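August 17, 2015

Slept until almost ten, which I haven't done since the move, and woke up to Maribeth banging around in the hallway because the buzzer is out again and she'd had to get the guy in 302 to let her in. She brought pan de sal and a bag of those tiny limes. I was in the ratty green robe. She said I looked like somebody's divorced uncle and started making coffee without asking where anything was.

So the big topic of the morning was the choir, of course. Rogelio has announced (by email! at eleven at night!) that we are dropping the Spanish piece and putting the Ignacio back in, the one we sang so badly in spring that Maribeth's own mother asked if we'd been sight-reading. I love Rogelio, I do, but he gets these ideas after supper and by morning they're law. The alto part sits right on my break for two whole pages. I can either honk it or whisper it, and I've tried both in the shower.

Maribeth thinks I should just ask to move down to tenor. I said women tenors get stuck standing next to Jomar and she laughed so hard she got coffee on the limes. He's a sweet man but he hums between pieces - the wrong key, always, and then everyone comes in flat and looks at each other.

After she left I sat down with the score and a pencil and actual good intentions. Marked all my breaths. Then I erased them because they were stupid, every one in the middle of a word. Marked them again. I found an old note from when I first sang it, in my handwriting, that says "DON'T PUSH, LUNGILE SAYS THINK OF A YAWN," and I had to stop for a minute. She was the best teacher I ever had and I haven't written to her since July. I owe her a real letter, with paper and everything. She'd have me singing that passage in a week, mostly by making me lie on the floor with a dictionary on my stomach.

I did try the floor thing. The dictionary went in one of the boxes I still haven't opened so I used the Heklow cookbook, which is heavier, and sang the whole second section looking up at the water stain on the ceiling. It was better! I really think it was better. The top came out kind of round and it didn't hurt. Then the downstairs dog started up and I lost my place.
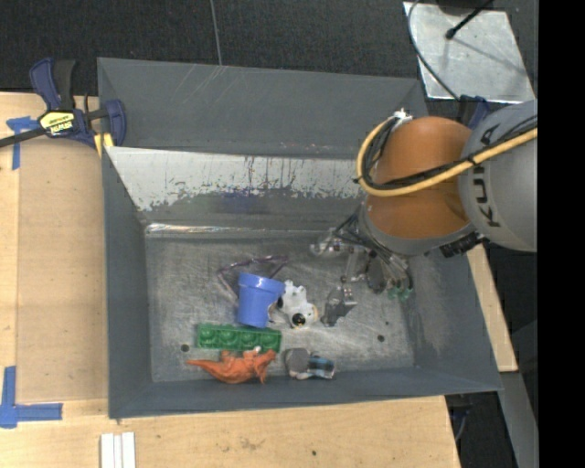 Lunch was eggs and the rest of the rolls. I meant to go for a walk before it got too hot and then it was too hot, so I lay on the couch and listened to the recording Yao-tsung lent me, the one from the cathedral. It's gorgeous and it's no help at all. They've got a building that does half the singing for them. We've got the Tirkel Street hall with the carpet and the drop ceiling, and you let go of a note in there and it just falls on your shoes.

Yao-tsung says we should pester the church on the corner about using their side chapel for the concert. I'm all for it, but it would mean getting Rogelio to talk to the pastor, and they haven't been on great terms since the business with the piano tuning. I'm not writing all that out again. It's in the last notebook if I ever want to be mad about it.

Called Mom at 5. Her knee is better, she's gone back to the garden, and she has strong opinions about the neighbor's new fence. I sang her a little of the Ignacio over the phone and she said "that's nice, is it supposed to be sad?" and I said I'd never thought about it. Now I keep thinking about it. The words are all thanks and praise but the tune keeps leaning down at the ends of the lines like it's tired. Maybe that's where we went wrong in spring - we sang it so cheerful. I want to bring that up at rehearsal but I don't want to be the person who brings things up at rehearsal. Jomar does enough of that.

Supper was a bowl of Fudetti, the little shell kind, with butter and way too much of the lime. Weird but I'd eat it again.

It's cooler now and I've got both windows open. I wrote 2 paragraphs to Lungile and crossed out one. I keep starting off by apologizing and she'd hate that, so tomorrow I'm going to start with the ceiling stain and the cookbook and see if I can get going from there. Also need: stamps, pencil lead, something for the ants, and to call the super about the buzzer before Maribeth does it for me.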